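Sobre el cuidado de los textiles en viviendas de temporada

Con motivo del cierre de la casa de Hallusano en febrero, se ha revisado el procedimiento de conservación de la ropa del hogar. El armario se mantendrá ventilado durante 2 jornadas antes de guardar prenda alguna. La humedad relativa no deberá superar el 50 %, y las mantas de lana se depositarán en cajas de cartón sin barnizar, con un máximo de tres por caja. Queda descartado el uso de bolsas de plástico.
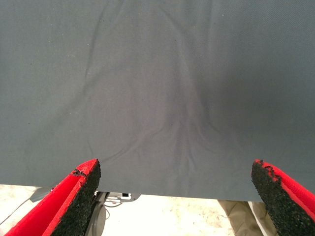
Tela gris con pliegues en la parte central.

El planchado se reserva para la reapertura. La relación de prendas se publicará en una próxima entrada.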